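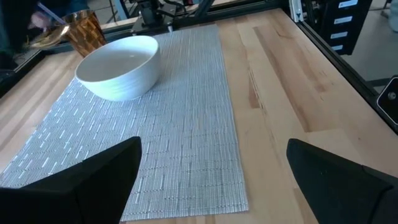
Woven placemats on a butcher block top — worth it?

Posted in: Table and Kitchen

plistitz_table
I've had a butcher block table for two years. Pale maple strips, oiled, no varnish. I like looking at the wood and I don't like covering it up, but I'm tired of rings. I bought a gray and white woven placemat last week to try out, and I've been setting a bowl and a glass on it at lunch. Before I buy more, does anybody use these every day on bare oiled wood? Do they protect anything, or do they just hold the moisture against it?

maplecrumb
I use them every day. Mine are the plastic-coated kind of weave. Water goes through the gaps, so if you spill you have to pick the mat up and wipe under it. If you do that, no problem. If you leave it until morning you get a mark in the shape of the weave.

drawerfull
Skip them. A butcher block is meant to be used. Oil it more often and sand out whatever bothers you. I did mine on a Friday night with 220 paper and it was ready for breakfast.

maplecrumb
220 won't take out a real black ring. That's iron or deep water staining and you'd be there all weekend.

drawerfull
Then start at 120. Still cheaper than a set of mats.

qiu_corner
The bowl matters more than the mat. A lot of white ceramic bowls have an unglazed ring on the foot, and that ring is what scratches and what holds water after washing. Turn yours over and feel it. If it's rough, go over it with fine wet sandpaper for a minute. I did this with all of ours and the gray scuffs on the table stopped.

plistitz_table
Checked. The foot is rough. The sides are ribbed too, but that part never touches the table. The bigger problem is that the bowl is pretty wide, and it always ends up hanging over the side of the mat a little, so part of it sits on nothing. Should I get a wider mat?

Mureo
Or put the mat down straight and center the bowl. I'm not being rude, I had the same complaint and my mats were always sitting at an angle because I liked how it looked. On a small table a diagonal mat uses up all the room and there's no good place left for the glass.

plistitz_table
I do put it at an angle. I like it that way. The glass goes on the wood at the back.

Mureo
Then the glass is what's making your rings.

hallwaylamp
Agree with Mureo. Tall glasses with a cut pattern are bad for this, the drops run down the grooves and collect at the bottom. I have amber ones and they each get a saucer now. A gold-rimmed saucer under an amber glass looks nice anyway.

drawerfull
Saucer on a placemat on a table. At some point just eat off the counter.

qiu_corner
Coasters exist.

plistitz_table
OK. I'll sand the foot of the bowl, put something under the glass and keep the one mat for now — will post again after I've used it for a month.

maplecrumb
Oil the table before you start, or you won't be able to tell old marks from new ones.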